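3.2 What people keep in their card holders

I started this part of the study with a simple question for my interview partners in Lirnby: can you show me what you carry to pay for things? I figured we'd get through it in a minute or so and move on to budgets. We hardly ever did. People opened their holders, flipped through the sleeves, and started telling me about stores that closed years ago, and I gave up on my interview guide pretty fast.

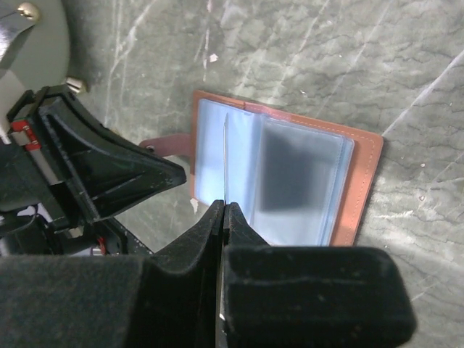
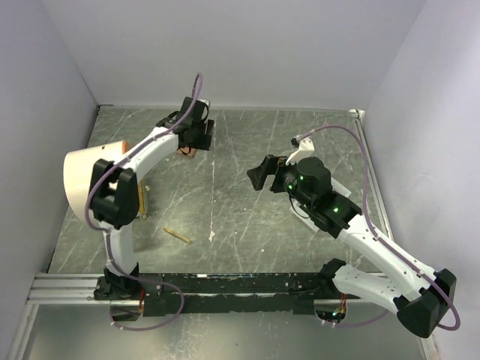
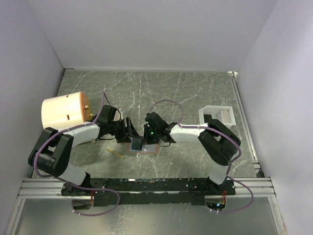

Figure 4. An open card holder with translucent sleeves on both sides of the fold (first image); the marbled surface and the two arms at it (second and third images).

Let me back up a little. The survey described in Section 2 reached 710 households, and 305 of them sent back the page on loyalty cards. From those I picked 41 people for a sit-down talk. Mariann Illés did the coding with me, and we argued a lot over what counts as a card "in use." Is a punch card from the Akance bakery in use if you still plan to finish it someday? I said yes. Mariann said no, and her rule is the one we kept: a card is in use if its owner could name the last time they handed it over.

By that rule most holders are closer to small archives than to payment tools. Folks keep library cards from towns they moved away from, appointment cards from a dentist who retired, and membership cards for the Surkik swim club, which stopped checking them at the door long ago. One woman told me, "I don't need it, but it's mine." I've come back to that line many times while writing this up.

Where a card sits matters too. People put daily cards in the front sleeves, and the sentimental ones drift toward the back – almost everyone I talked to did this, and very few had noticed until I asked. Earlier work on junk drawers found something close to it (see Section 1.3), although a drawer is shared by the whole house and a card holder usually belongs to one person. I think that's why the talks got so personal so quickly.

I should say where this gets shaky. I only talked with people who still own a holder, so anybody who has moved everything to a phone is missing here. A few of them did write notes on the survey, and they sounded a bit wistful! Two asked if they could join the second round of talks in June, and I said sure. We also coded the Sekiguchi department store card as a loyalty card, even though it works as a credit card for some customers, and that choice pushes our numbers for older shoppers up a little. Table 5 gives the counts both ways.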